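FOR IMMEDIATE RELEASE

Lasby Shared Workshop, Besuvcombe
Sep 6, 2018

Fever, our home-built laundry arm, is ready for visitors

Hi everyone! I'm Nyokabi Swai, and I get to write this one, mostly because Obadia Bakilana and Jirayu Sriwong are still arguing about cable ties. We started building a robot arm at Lasby back in April, and we're finally opening the doors so people can come and see it. Its name is Fever (blame Jirayu, he had one the week we ordered the motors).

The whole build has cost us $2,411 so far, and a good chunk of that went on parts we broke ourselves. Obadia did the wiring, Jirayu wrote the control code, and I did the fingers, which are on version 5 now. I'm ridiculously proud of them!

We want Fever to pick up clothes people leave lying around the house and, one day, fold them. It can't fold yet. Picking up is plenty to be getting on with.

Come by the workshop any Saturday from 3 p.m. It's free, kids are welcome, and we have room for about 50 people if nobody minds standing. Kiprono Kirui will be running the soldering bench next door, so bring that dead radio.

Questions, spare motors, old T-shirts for practice: ask for Nyokabi at the Lasby front desk.

Clothes are much harder than blocks or cups, since they never lie the same way twice and the arm has to find an edge it can get hold of. Take a red jersey bunched up on a gray sofa cushion: the lettering disappears into the folds, the white trim doubles over on itself, and I'd still send the fingers in at the crumpled hem, spread open, one on each side of the bunch. If you've got a better idea, come and tell us on a Saturday!

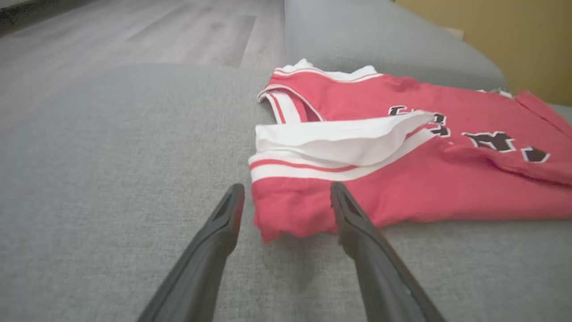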